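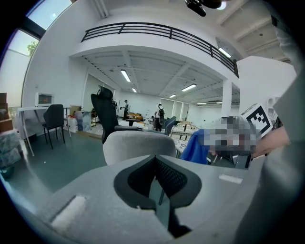 Used office chairs with mesh backs: worth it, and how do I clean them?

Posted by Aoife Mac Giolla in Home Office & Furniture
Jan 17, 2018

Hello everyone, and thank you in advance for reading, I know I go on a bit. I run a small bookkeeping business with my sister-in-law, and after years of working from my dining room we are finally moving into a proper rented office. It's one big open room with a high ceiling and a mezzanine over part of it, very bright, and I love it already. The trouble is that we spent more than we meant to on the deposit, and now I have to find chairs.

There is a company clearing out a floor near us and they will let me have four chairs for $600 the lot. Two are tall black ones with mesh backs and separate headrests. The other two are gray, and the backs have a sort of V-shaped mesh panel set into the middle with a padded black edge around it. I went and sat in all of them and they seemed comfortable enough, but I was only there a short while and I was being polite because the man was standing right next to me.

What I'd like to know is whether mesh holds up when you buy it secondhand. My last chair at home was plain foam and it went flat as a pancake, so I'm wary! And how on earth do you clean the gray fabric kind? There is a bit of dinginess along the top edge where people have been grabbing them to pull them out from the desk. I'm also wondering if I should care about headrests. My sister-in-law is very tall and I am very much not. We sit for most of the day and in tax season for most of the evening too.

Any thoughts welcome, even if it's to tell me to walk away.

Nassoro Masanja

Hi Aoife, congratulations on the new office! I looked after the furniture for a college library for a long time and I have sat in, repaired and thrown out more chairs than I care to remember, so I hope some of this helps.

Mesh is usually a good bet used. Foam gets tired and you can't do much for it at home, but decent mesh either has its tension or it doesn't, and you can tell with your hand. Press your palm flat into the middle of the back, lean on it, and let go. It should push back at you and return to its shape. If it stays baggy, leave that chair where it is. Then run your finger all the way around where the mesh meets the border, especially any spot where the panel comes down to a point, and feel for little broken threads. One or two loose strands on the surface don't bother me. A gap between the mesh and the border does, and I wouldn't buy that one at any price.

While you're there, turn each chair upside down (ask the man to go and make you a coffee). Look at the casters for hair and carpet fluff wound around the axle, which comes off with small scissors and some patience. Check that the five-legged base has no cracks near the hub. Then set it upright, sit down, raise it all the way and stay put for 10 minutes. Bring something to read. If you find you're closer to the floor when you get to the end of the chapter, the gas cylinder is going. You can replace one yourself, but it's a nuisance and you should get money off for it.

For the gray fabric, vacuum first with the soft brush, and be thorough, or you'll be making mud. After that I use a bowl of lukewarm water with a small squirt of dish soap, whisked up so there's plenty of foam, and I only put the foam on the chair, with a white cloth. Do the whole top edge from one side to the other. If you only scrub the dirty patch you end up with a clean patch, and it will look worse than what you started with (ask me how I know). Wipe again with plain water, blot with a towel, and leave them overnight with a window open. Do look for a care tag first, in case it says dry clean only.

On the mesh, a vacuum and a damp cloth are plenty. Please don't use bleach.

Faisal Sethi

$600 is too much for four used chairs if you don't know the make. Offer less. They have to clear the floor and you don't have to buy anything.

Dilani Siddiqui

I agree with nearly all of what Nassoro wrote, and I'd only add a few words on the headrests, having a husband who is 6'4" and a mother who barely reaches my shoulder, and one desk they both like to use when she visits.

A headrest that sits on its own above the backrest can be wonderful for a tall person, but have your sister-in-law try it herself before you pay. See if it moves up and down and whether it stays where she puts it. For a shorter person it often lands behind the crown of the head and nudges it forward, and you'll have a sore neck by lunchtime. I would take a gray one for yourself and let her have a black one, and then you have one of each for clients.

Try the armrests under your real desks too, if you have the desk height written down somewhere. Ours wouldn't go under the desktop, so my husband sat miles from his keyboard until we lowered them.

Good luck with the move, and do come back and tell us which ones you took home!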